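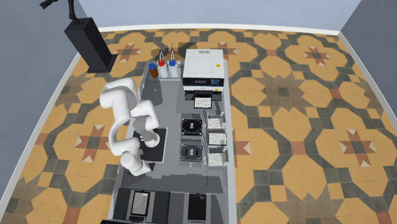
## 3.2 Setting and participants

**Figure 2.** Simulated laboratory bench with robot arm and three reagent bottles.

The study was carried out at Collel Institute of Technology, which teaches engineering and the applied sciences on two campuses, Kulum and Vuvville. First-year students at both campuses follow the same syllabus and sit the same examinations. Kulum is the older and larger site. Vuvville opened later and draws most of its students from the surrounding district, many of whom live at home and travel in each day.

At the start of the study 1,958 first-year students were enrolled. All of them were sent a letter in July explaining what would be collected and how to withdraw. Almost 90 per cent agreed to take part. Those who declined attended the same classes, and their marks were left out of the analysis.

Laboratory teaching at both campuses is organised in 14 weekly sessions. Before each session, students read a short set of notes and answer a few questions online. At Kulum the questions had to be finished before the student could book a bench place. At Vuvville they were set but not enforced. This difference was already in place when we began and we did not alter it.

## 3.3 Measures

We used three sources of data: attendance registers, the mark for each written report, and the end-of-year practical examination, which is scored out of 100. Reports were marked by the demonstrators who taught the session. To check that marking was even across the two sites, Amrit Petrenko re-marked a sample of reports from each without seeing the first mark or the name of the campus. Where the two marks differed by more than one grade band, Aminu Odukoya read the report and his mark was used.

Travel time was taken from the home address given at enrolment. Students in the Dương hall of residence were entered as having no journey. Addresses that could not be matched to a postcode were treated as missing, and these students were kept in all comparisons that did not involve travel.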